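Fomura parts notes

A README for people who like the insides of old desktop computers

Hello and welcome! Fomura is a set of notes and pictures on desktop towers with the side panel off: what sits where, which cables go past what, and how to talk about it all without getting lost. I started it in November with one folder and a bad habit of calling everything "the bracket." It has grown a lot (I'm delighted).

What you get

notes/ one text file per tower, written at the bench
pictures/ 2000 files, sorted by tower
words.txt 246 part names, with the other names people use for them
todo.txt long, sorry

Words we settled on

Drive bay: the cage for the big front drives.
Drive cage: the smaller one, for hard drives. Slotted walls, usually.
Latch: any clip you can work with your fingers. Write down the color if it has one, it makes finding the thing so much easier!
Memory: we say "stick" in the notes and "module" in words.txt. Ewan Doolan has promised to fix this.

Two from the pictures folder, both with an open tower: 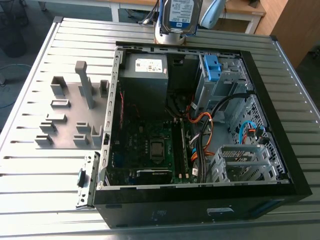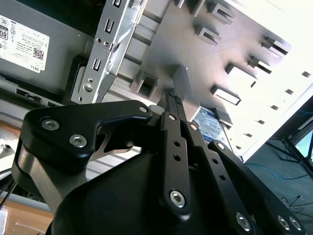 If you want to add a tower, please do, we'd love more of the odd ones. Give it a short name (Maihi and Arnevmont are taken), start a new file in notes/, and write the cables down before you unplug anything. Slots that are empty count too, so put "empty" and don't skip the line.

Known gaps: 6 towers have no notes on the power supply yet, and picture 1105 is in there twice.

Questions go to Vaughan Baxter at Cirkdale.

Last big cleanup: April 2018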